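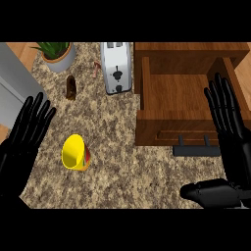

Qu'est-ce qu'un plan de travail en granit ?

Une dalle de roche magmatique grenue, sciée et polie, posée sur des meubles bas de cuisine.

Le granit est composé de quartz, de feldspaths et de micas. La taille des grains dépend de la vitesse de refroidissement du magma, et la teinte surtout des feldspaths, qui vont du blanc au rose.

Extraction et façonnage

Les blocs sont détachés au fil diamanté, puis débités en tranches de 2 ou 3 cm. Le polissage se fait par passes successives, jusqu'au grain 3 000. À la carrière de Nadville, ouverte en novembre 1961, la production a atteint 2 353 tranches la meilleure année ; l'atelier Gebreyes, qui en dépend, en façonne encore 702 par an.

Entretien

La pierre est peu poreuse, mais l'huile peut y laisser des auréoles. Un hydrofuge s'applique à la pose et se renouvelle selon l'usage. Le nettoyage courant se fait à l'eau tiède et au savon neutre.

Voir aussi : Quartz reconstitué, Gneiss, Marbrerie

Dernière modification : 2/4/24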